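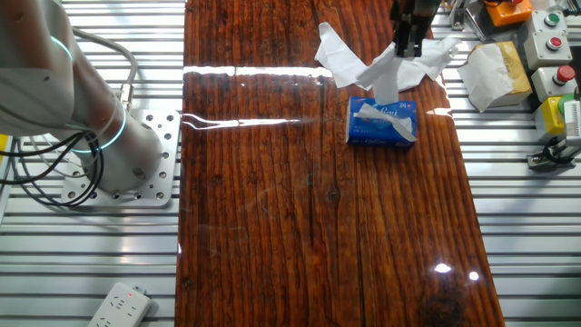

The Kultamside bench cell set up for tissue handling, with a blue tissue box on the timber work board.

Grurnelent opens its Kultamside bench cell to trial customers

ODSTEAD – Robotics firm Grurnelent is taking bookings for trials of Kultamside, a bench-sized robot cell built for soft, light and awkward goods. Trials start in March at the company's Odstead workshop, and the first task on the program is one most people do without a thought: handling tissues.

Kultamside pairs robot arms with parallel grippers on a slotted aluminium bench. The arms bolt down to perforated plates, so they can be shifted along the rails when a job changes. A small camera at the wrist looks along the fingers while a fixed camera watches the whole work area, and the two views are recorded together.

"We've had a lot of fun with this one," said Markos Bakalis, who leads the Kultamside project. "A tissue has no edge you can trust. It folds, it sags, it sticks to its neighbour, and it looks different every time you let go of it. If you want to learn what your gripper is really doing, put a box of tissues under it for a morning!"

The trial program has 14 handling tasks, and 11 of them use goods straight off a supermarket shelf in their ordinary packaging. Tissues appear in boxes, cartons and soft packs.
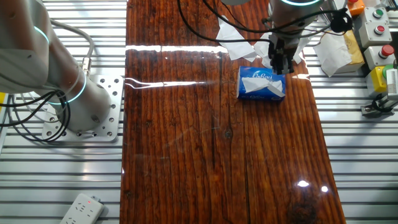

Each trial runs over seven working days. Customers spend the first two with Grurnelent's engineers, guiding the arms through a task and choosing which attempts to keep. After that the cell runs on its own program while the customer's staff change the layout, move the goods about and see how it copes. Every recording goes home with the customer at the end, failed attempts included.

Theano Papadakis, who designed the work surface, pushed for a varnished timber board in place of the usual matt grey mat. The lacquer throws back the overhead lights, and the grain and knots give the cameras plenty of pattern to sort through.

"Real tables are shiny," Papadakis said. "Kitchens, hotel rooms, clinic waiting areas – they're full of glare and wood grain. We wanted people to meet that on the first day of a trial, so the board stayed. I'm very fond of it by now."

The wrist camera earns its keep on this surface. White tissue next to a white reflection can be hard to judge from the side of the bench, and the closer view helps an operator tell one from the other before the fingers close.

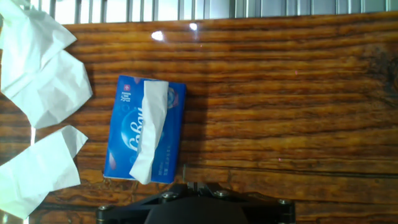
What comes with a trial

Trial customers get the cell with its arms, grippers and both camera views, along with a set of test goods and a printed guide to all the tasks. They are welcome to bring their own products too, and Grurnelent will help write a task for anything that fits on the board and weighs little enough for the grippers.

Packaging supplier Giannakopoulos has already spent a week with an early version of the cell, trying out openings for its soft packs. Efthymia Konstantinidis, the company's product development manager, said her team arrived with a list of questions and left with a longer one.

"You see your own packaging differently when a pair of narrow fingers has to deal with it," she said. "We changed the shape of one opening on the second afternoon, cut a few samples by hand and had them back on the bench before five o'clock. I'd go again tomorrow."

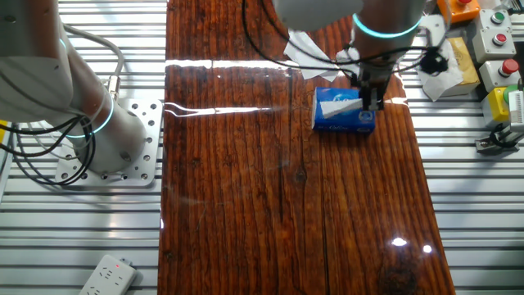

Her team's notes also led to a change in the software. Operators can now tag an attempt as soon as it ends, with a short comment in their own words, and search those comments later. Iason Sfakianakis, who wrote that part of the program, said it took him an afternoon and has become the feature he uses most.

There are still things to work on. Very thin sheets can come up two at a time, and moving the cell to a new layout takes 49 minutes by the workshop's own clock, mostly in cabling. Sfakianakis would like to see that come down before the second round of trials.

Bookings and workshop visits are being handled by Chrysanthi Nikolaidis at Grurnelent's Odstead office. Visitors can watch the cell at work from 10 am on trial days and are encouraged to bring something soft for it to pick up.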